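Zelora Play Kitchen – Set-up Guide
Section 4: Fitting out the counter and placing the kitchen 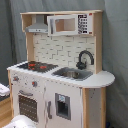

Ülle Vasiliauskas wrote in after the last edition of this guide to say she had pushed the kitchen hard up against the wall before fitting the tap, and then had to drag the whole lot back out again to reach the nut. She asked for the order of the steps to be changed, and it has been. If you are working from an older copy, follow the order given here.

Before you start

You should have finished Section 3, with both uprights standing, the base cabinet square and the counter screwed down. Allow 50 minutes for this section. You will need the hex key from the hardware bag, a medium Phillips screwdriver and a soft cloth. Keep hardware bag C closed until step 3. It holds small parts.

CAUTION: Small parts. Choking hazard. Adult assembly only. Keep children out of the room until the hardware bags are empty and the leftovers have been put away.

Fitting the backsplash and sink

1. Stand the kitchen with at least 500 mm clear behind it. You will be working from the back for the next few steps.

2. Slide the backsplash panel down between the uprights with the tile pattern facing forward. The bottom edge sits behind the counter. If it sticks partway, loosen the top screw on each upright by half a turn and try again.

3. Drop the sink basin into its cut-out. Press evenly on all four corners until the rim is level with the counter.

4. Pass the threaded stem of the tap through the hole in the backsplash so the spout curves forward over the basin. Fit the washer and nut from behind. Tighten by hand, then a quarter turn more.

Note: The tap is for pretend play only and does not connect to a water supply. Please don't fill the basin. Water left standing around the rim will get into the cut edge of the counter and swell it.

Fitting the upper shelf

5. Fix the range hood under the left side of the shelf, above the cooktop, with the wide part facing down. Use the two short screws.

6. Set the microwave beside the hood and line up the pilot holes. The control panel goes on the right. Fasten from inside the compartment.

7. Check the shelf for movement. Put one hand on each upright and push gently from side to side. Any creaking usually means the screws from Section 3 need another turn.

Placing the kitchen

8. Choose a flat, hard floor. Thick carpet will let the base rock. Leave room at the right-hand end for the rounded part of the counter, which sticks out past the upright – most bumps and bruises reported to us come from kitchens squeezed in beside a doorway.

9. Move the kitchen into place with one adult at each end, lifting from the base cabinet. Do not lift by the shelf or by the rounded end of the counter.

10. Fix the anti-tip strap (part 31) to the wall using a plug suited to your wall type. Plugs are not supplied.

CAUTION: Do not skip step 10. Children climb. The strap must be fitted even where the kitchen stands in a corner.

Care

Wipe the white surfaces with a damp cloth and dry them straight away. Crayon comes off with a little dish soap. Avoid scouring pads on the cooktop, as they will take the printing off – burner markings included. Bare timber can be wiped with a barely damp cloth. Marks that won't shift can be sanded lightly along the grain with very fine paper.

Metal toy pots can scratch the counter if they are dragged. A folded tea towel beside the sink gives them somewhere to go at pack-up time.

Check all screws again after the first month, then twice a year.

Spare parts

Quote kit number 383 and the part number when ordering. Tap nuts and washers are sold as a set. Hinges are covered in Section 5.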